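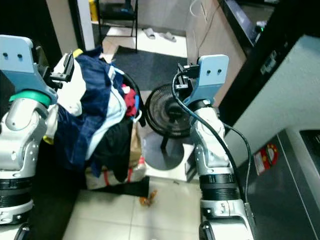 Adach ceiling airer, four-rail
Bresden Household Goods
Product code: 2081
Availability: in stock, sent from our own warehouse

The Adach is a pulley airer for drying clothes indoors. It hangs from the ceiling on two cast-iron racks and is raised and lowered with a single cotton cord, tied off on a wall cleat. It is made for kitchens, utility rooms and stairwells, and for any other room where a floor-standing airer would be in the way.

The rails are untreated pine, sanded and rounded at the ends. They are sold at one length, 200 cm, and can be cut down at home with a fine-toothed saw. Sand the cut end afterwards or it may snag knitwear. The racks come in black or cream. We stopped doing the green last January when the foundry changed its paint supplier, although we still have a few green end pieces in the spares drawer if you are replacing one.

What is in the box

Two racks
Four pine rails
One double pulley and one single pulley
Cotton cord
One wall cleat
Ceiling hooks and screws for timber joists
Fitting sheet

Plugs for plasterboard are not supplied. The airer must be hung from joists, or from a batten screwed across them. If your joists run the wrong way for the room, the batten is the usual answer and any joiner can put one up in an hour or so.

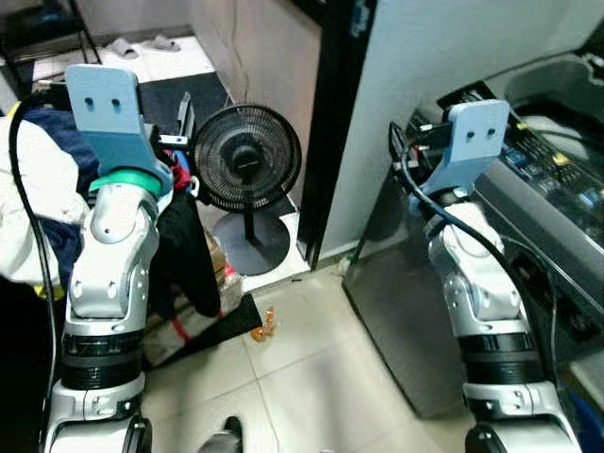 Arlindo Trindade writes that he fitted his over the stairs and found the cord too short to reach the cleat, which he had put at the bottom of the flight. He bought the longer cord from us afterwards and says he would have ordered both together had the page mentioned it. He is otherwise pleased with it, apart from a squeak in the double pulley that went after a drop of oil.

We have since added the long cord to the options. As a guide, the standard cord suits an ordinary ceiling with the cleat on the nearest wall. For stairwells and older houses with high ceilings, choose the long one. It can be trimmed, but a short cord should never be knotted to another to make up the length, as the knot will jam in the pulley.

Fitting

Find the joists first and mark the centre of each. The double pulley goes on the side nearest the cleat. Leave at least 700 mm between the middle of the airer and the nearest wall, so that sheets hang clear of it. Drill a pilot hole for each hook – old joists can be very hard – and screw the hooks in until no thread shows. Thread the cord as shown on the sheet, with the rails out, and slide them in once the racks hang level. 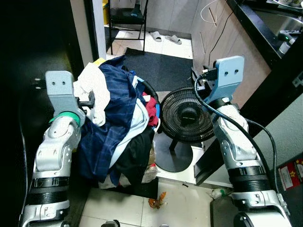 Loading the airer evenly matters more than the total weight. Put the first items near the racks and work towards the middle, and keep the heavier pieces on the two outer rails. Shirts can go on hangers hooked over an inner rail, and will need less ironing that way. Sort by colour too when things go up damp. With a mixed load like this one, keep the red piece away from the pale blue shirt until you know the dye holds, and hang the navy plaid on a rail of its own. Trousers dry best by the waistband.

Spares and related items

Cord, pulleys, cleats and single rails are all sold separately. The Cluvach airer uses the same rails but has a narrower rack, and its pulleys will not take the Adach cord. The wall-mounted Arancibia folds flat and needs no joists.

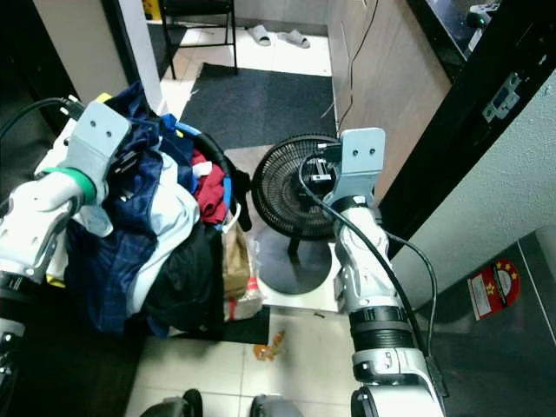

Reading time: 4 minutes

Care

Wipe the rails with a damp cloth now and then and let them dry before use. Pine may darken where wet cloth sits on it; a light sanding brings it back. Do not varnish or wax the rails, as either can mark clothes. Check the cord once a year where it runs over the pulleys and replace it if the strands look furred. The ceiling hooks should be checked at the same time.

Returns are accepted on unused airers in the original box. We cannot take back rails that have been cut.

Page last updated: April 23, 2026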